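Stollar Adds Small-Group Coastal Tours in Newfoundland for Families and First-Time Visitors

Tour operator expands its Atlantic Canada program with two new routes, longer stays and a lower minimum age

Travel company Stollar today announced two new small-group tours along the coast of Newfoundland, with departures beginning in May. Both routes are open for booking now through the company's website and through its U.S. sales partner, Brokero.

The new tours bring the company's Atlantic Canada program to 21 departures for the season. Each group is limited to 14 travelers, and the minimum age has been lowered from 12 to six on all but the sea kayaking dates.

The first route, called the Avalon Loop, starts and ends in St. John's and runs for eight days. Travelers stay three nights in the city, then move south along the shore for hiking, seabird viewing and boat trips. Iceberg season usually runs from spring into early summer, and the May and June departures have been planned with that in mind — though ice conditions vary from year to year and sightings are never guaranteed.

The second route, the Bonavista Week, is aimed at travelers who would rather unpack once. Guests spend six nights at Hnatiuk House, a restored merchant's home with rooms for the full group, and take day trips from there. The longest drive on any day is 38 miles each way. Evenings are left open apart from one shared supper and one night of local music.

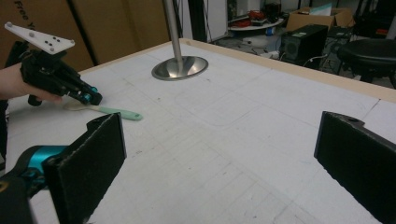 Stollar said the decision to offer a single-base tour came out of comments from past guests, many of whom were traveling with young children or with grandparents. On earlier trips, those guests asked most often for fewer hotel changes and more free time in the afternoon. The Bonavista Week has three free afternoons, with a guide on call for anyone who wants a short walk.

Ground transportation on both routes will be handled by Emard Coach Lines, which has supplied vehicles to the company for its Nova Scotia tours for the past four seasons. Child booster seats can be requested at no charge when booking. Bags are limited to one large suitcase and one small carry-on per person.

Prices include lodging, breakfasts, four dinners, park entry fees, boat trips listed in the itinerary and all travel by coach. Airfare, travel insurance and lunches are not included. Children under 12 sharing a room with two adults receive 40 percent off the adult rate. A deposit of $206 per person holds a place on either route, with the balance due 60 days before departure.

Travelers who booked an older Atlantic Canada itinerary for the coming season may switch to one of the new routes without a change fee, as long as space is available. Requests should be made by phone or through the guest's online account before the final payment date.

Detailed itineraries, packing lists and walking-level notes for each day are available on request.

About Stollar
Stollar runs small-group tours in Atlantic Canada, Maine and the Scottish islands. Its trips are led by local guides and are open to individuals, couples and families.

Media contact
Stollar Press Office
Images and route maps are available to editors on request.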